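Tindbridge Robotics Club: Minutes of the Summer Build Meeting
Jul 11, 2019
Minutes taken by Babatunde Ekpo, Secretary (re-elected while out of the room)

1. Opening

The chair opened the meeting once the pizza argument had been settled by a show of hands. Minutes of the previous meeting were approved with one correction: the word "flawless" was struck from the description of the spring demonstration, at the request of people who had attended it.

Apologies were received from the Mulcahy sub-team, who had gone to the wrong building and were told by text message to stay there and finish their slides.

2. Bottle handling

The sorting team reported on the hand. The Trarnport Challenge rules ask for bottles of mixed sizes to be picked up and moved to a tray without being crushed, dropped or, in the wording of the rules, "otherwise distressed." The team has been working with the orange bottles on the green table, large and small.

The big one remains the problem. It is wide and curved, and the fingers have to get over the top of it without sliding off the label. There was a long discussion of whether the label is more slippery than the bare plastic. Opinions were strong and data was absent. The chair asked that somebody rub one of each with a thumb before the next meeting and write down the result.

It was noted that the three of us who wrote the grip code have used three different words for "closed," and that this may explain a good deal. Agreed to use "closed."

The clear plastic cover stays on for all bottle work. A motion to leave it off "just for the quick ones" failed, the mover voting against it after seeing everyone's faces.

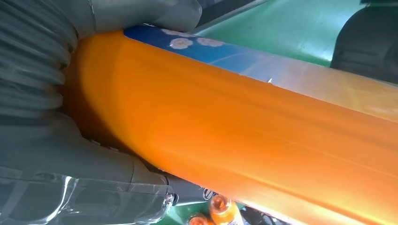 3. Approach and release

The second half of the report concerned getting to the bottle in the first place. The current plan is to come in over the neck end with the fingers curled down. Some members would like to come in from the side, and drew this on the whiteboard, where it looked very good. The whiteboard does not have a wrist joint.

Release is a separate matter. The code lets go when it believes the bottle is on the tray. Its beliefs were described by one member as "sincerely held." The team will add a check on height before opening the fingers and will stop tuning the speed until that is in.

Members are reminded that laptops at the edge of the table are there at their owners' risk. The club's budget has no line for laptops. It barely has a line for tape.

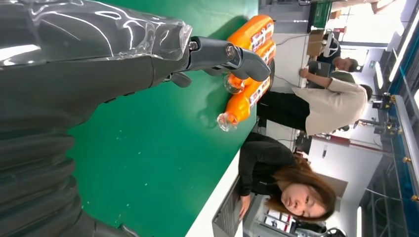
Bottle work at the green table, with people at work behind.

4. Log files

The run log has reached 2,641 entries. The secretary tried to read it and can report that a large share of the entries say "test," followed by "test again." From now on each entry needs a name, a bottle size and a sentence in English. Swearing is allowed but does not count as the sentence.

5. Money

The balance is unchanged, there having been nothing left to spend. Daltgate has agreed to let us pay the competition entry fee in 2 installments, with the second due in November. The chair thanked whoever talked them into it. No one claimed credit, so the thanks were entered in the minutes and left there.

A request for new screwdrivers was deferred until the old ones have been looked for properly, meaning with the drawers open.

6. Competition roster

Teams are limited to 5 members at the table. We have more than that who would like to stand at the table and fewer than that who have read the rules. A sign-up sheet went around and came back with a drawing of a duck on it. It will go around again.

7. Action items

- Sorting team: thumb test on label and bare plastic, results in writing.
- Grip code authors: replace all words for "closed" with "closed."
- Release: height check added before any further speed changes.
- Mulcahy sub-team: slides, and a map.
- Secretary: new log template, fresh sign-up sheet, no pens left near the duck artist.

8. Any other business

A member asked whether the robot could have a name. The matter was ruled out of order on the grounds that last year's took 3 meetings. Discussion continued anyway until the building closed.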